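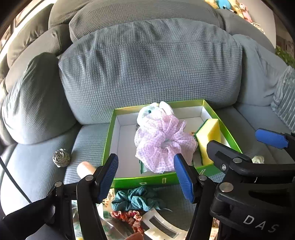 The two-fingered hand gripper at the sofa, with a box holding a scrunchie, a wrapped plush toy and a kitchen sponge.

Brerneck home builders put hand gripper plans out for free

CODMONT, July — I'm Nusrat Usmani, and I'm very happy to say that the plans for our hand-held gripper are now free for anyone to download and build!

Wajid Afridi and I started Brerneck in the shared workshop on Hegarty Street, and most of the testing has happened on my couch (sorry, couch). You hold the gripper and work the fingers yourself, and we use what we learn to design the jaws for Skavholm, the little tidy-up robot we want rolling around the house one day. We're on jaw version 8 now. The early ones were fine with blocks and hopeless with anything floppy, so we switched to soft blue pads on the fingers and moved the pivots, and I've been picking through hair ties, sponges and toys ever since.

The download has the cut files, a parts list of 71 pieces (a lot of those are screws, don't panic) and 32 pages of build notes. Wajid wrote the notes and I added the grumbling in the margins.

"Please build it wrong and tell us how," says Wajid. "I want to hear about the step where you got stuck — it's probably the pivot screws."

We're also running 2 build evenings at the workshop this July, both starting at 6:30 p.m. Bring a small screwdriver and something from home that's annoying to pick up. Kids are welcome with a grown-up.

To get the plans or save a seat, ask for Nusrat or Wajid at the Hegarty Street workshop in Codmont.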